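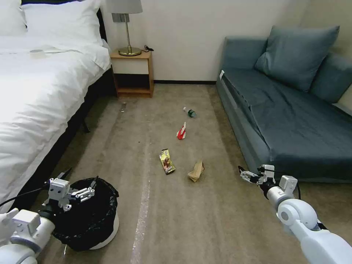

Can I start an episode with an arm already over the litter?
Only if the task sheet says so. For the bedroom tidy task the start pose is both arms up, grippers open, nothing held. Episodes that begin with an item already gripped get thrown out at review and you have to do them again.

Section 4. Recording the bedroom tidy task

Read section 3 first (arm power-up, headset fit). If the arms have been off overnight do the joint check in 3.6 before you touch anything here.

One episode = one run from start pose to last item in the bin. Left arm minds the bin, right arm does the far side of the carpet. Either arm may pick. Pass between hands only if the task sheet has "handover" ticked.

4.1 Before the first episode

1. Bin on the carpet by the bed, left side of the robot. Fresh black liner, edge folded right over the rim. Push the liner down inside so it doesn't balloon.
2. Bed made, duvet hanging as it falls. Don't tuck it. Don't smooth it between episodes either.
3. Lay out litter from the kit box. Use the layout card number shown in Rellov. Soft wrappers and the paper bag get crumpled by hand, differently each time.
4. Bottle on its side, cap on. Always.
5. Lamp stays on the nightstand. Nothing else from the kit goes on the nightstand or the sofa.
6. Walk out of view. Shoes too.

NOTE. Layout cards give rough zones (near bed, middle, near sofa). Anywhere inside the zone is fine. Variation inside the zone is wanted, so please don't measure.

CAUTION. Check both arm cables hang free before you arm the motors. A cable pinched at the elbow will pull the gripper off line and you won't feel it through the controllers. If a loop has got under the sofa edge, stop and clear it with motors OFF.

4.2 Recording

1. Open Rellov, pick task BEDROOM TIDY, pick your operator name. Not the last person's name. Check it.
2. Press and hold both triggers for 2 seconds. Grippers open. Status goes amber.
3. Move to start pose. Status goes green when both arms are inside tolerance.
4. Tap the left pedal. One beep = recording.
5. Pick the nearest item first unless the task sheet gives an order.
6. Come down on soft items from above, close slowly, lift a hand's height, pause, then travel to the bin.
7. Release over the opening. Don't stuff items in with the fingers. If it lands on the rim, one nudge is allowed.
8. Go back to a neutral pose between items. Short pause there helps the segmenter find the cuts.
9. Last item in, arms to start pose, tap left pedal again. Two beeps = saved.

Missed grasps: keep going. A miss followed by a clean second try is good data and we want it in. Three misses on the same item, tap the RIGHT pedal and mark it "abandoned".

CAUTION. Never reach in by hand while status is green or amber. Red or off only. This includes fishing out a wrapper that's "nearly in". 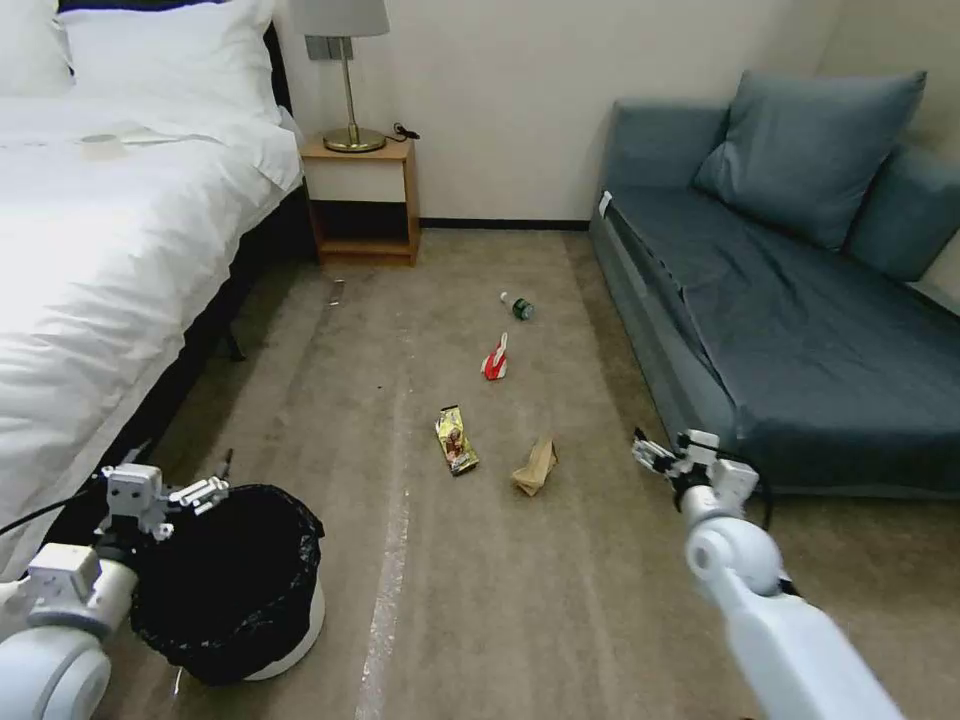

Fig. 4-2. Left hand open above the bin, right hand low over the carpet.

4.3 Choosing the end tool

The Illitz arms take more than one end tool and the recordings are not interchangeable. Set the tool in Rellov BEFORE the first episode of a session, under Hardware > Ends.

- Two-finger gripper: default. Use unless told otherwise.
- Multi-finger hand: slower on thin wrappers. Keep the fingers open and raised when idle over the bin, otherwise they catch the liner.
- Pointed fingers: good on paper. Take care on the bottle, grip the body and stay off the cap.

After a swap run the open/close test five times per side. Then re-zero. Then record one practice episode and delete it. Skipping the re-zero is the most common reason a whole session is rejected, the gripper opening comes out wrong in every file and it can't be fixed afterwards.

NOTE. If you swap one side you must re-zero both. Yes even the side you didnt touch.

4.4 How many, how long

Target is 29 good episodes per operator per day. Abandoned ones don't count towards it but do keep them. The first release of this task held 2,314 episodes and layout cards 1 to 6 are well covered, so pick from the higher cards if Rellov gives you a choice.

Break after every block. Tired operators get jerky on the release and it shows up in the traces long before you notice it yourself.

Each episode needs free space on the recorder. Below 128 GB free, Rellov shows a yellow bar. Finish the episode you're on, then upload. Don't start another. 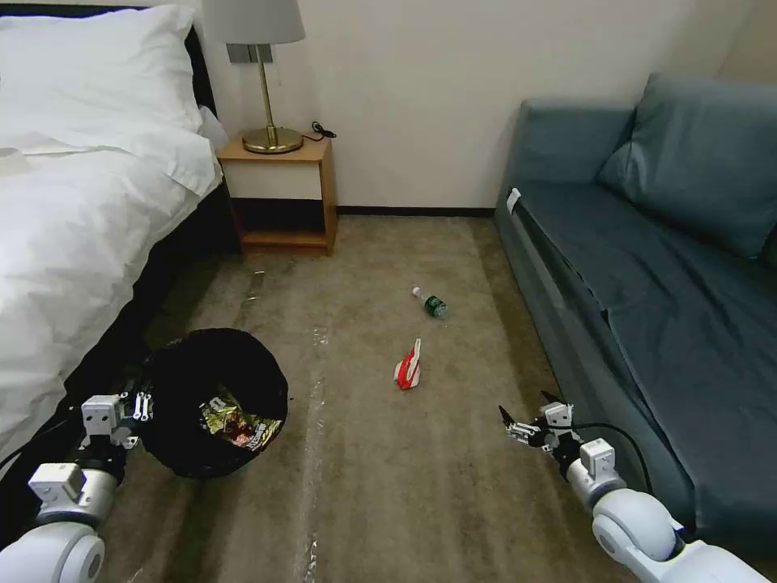
Photo: Stojanovska / bedroom rig, head camera

4.5 Resetting between episodes

1. Motors off. Wait for red.
2. Tip the bin out into the kit box. Check the bottom of the liner, flat things stick there.
3. Tiny bits that have come off the kit can stay on the carpet for up to one block. Pick them up at the break. Do not try to get them with the arms, they aren't on the task sheet.
4. Lay out the next card.
5. Cushions: leave as they are unless one has fallen.
6. Bin back in place. Turn it a little so that the liner folds look different.
7. Motors on, 4.2 from step 2.

Replace kit items when they go limp. A wrapper that has been squeezed all week lies flat and won't behave like a fresh one. Spares are in the Grokico crate, bottom shelf. Write what you took on the lid sheet.

CAUTION. Bottle must be empty. Dry inside as well. Water and the wrist housings do not mix.

4.6 Labels

Done straight after each block, while you remember it. Per episode:

- Outcome: complete / partial / abandoned.
- Items in order, using the short names from the list (bottle, red-white, yellow, paper bag, other). Don't make up new ones.
- Which arm did each pick.
- Free text, one line. What went wrong if something did. "Bag slipped, regrasped at fold" is plenty.

Leave the language prompt alone. It's filled in by the task sheet and goes to training as is. If the prompt doesn't match what you did, change the outcome to partial and say so in free text.

If you spot a wrong label after upload, don't re-upload. Send the episode number to Līga Adomaitis and it gets corrected on the server side. Re-uploading makes a duplicate and both copies have to be pulled.

4.7 Common faults

Status stuck on amber. One arm is out of tolerance. Usually the right elbow. Lift it, come down again slowly.

Beep but no timer. Recorder is full or the head camera dropped out. Right pedal, check the camera light, restart Rellov.

Gripper closes but reads open. Re-zero (4.3).

Liner dragged out with the hand. Right pedal, mark abandoned, refit the liner with motors off. If it happens twice in a block the fold is too loose, use a clip on the back edge.

Picture lags the arms. Stop. Don't record through lag, the frames and joint readings won't line up. Unplug and replug the headset, wait for the tone, do one practise episode.

Arm touches bed frame. Light brush, carry on and note it. Any knock you can hear: stop, motors off, joint check 3.6. 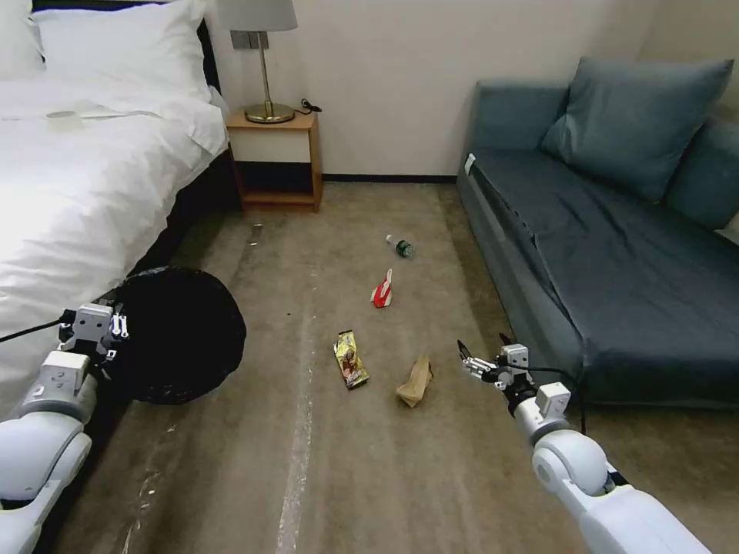 What happens if I pick the items in a different order from the task sheet?
The episode is still usable, but it has to be labelled with the order you really used. Change the item list in 4.6 before you upload and leave the outcome as complete.

4.8 End of session

1. Last upload finished, tick showing next to every episode.
2. Arms to park pose. Motors off, then main switch. That order.
3. Headset on charge, pedals off the floor.
4. Kit back in the box. Liner out if it's torn.
5. Fill in the session line: episodes kept, episodes abandoned, end tool, anything odd.

Operators new to this task: first full day gets reviewed in one go. Don't carry on to a second day until you've had the review back.

Section 5 covers the two-room version. Needs the base unlocked, so separate sign-off.

Last updated: March 2023

Related sections
3.6 Joint check
3.9 Fitting the headset over glasses
5 Recording across two rooms
7.2 Rellov: upload errors and what they mean
Layout cards, printable
Lid sheet for the kit box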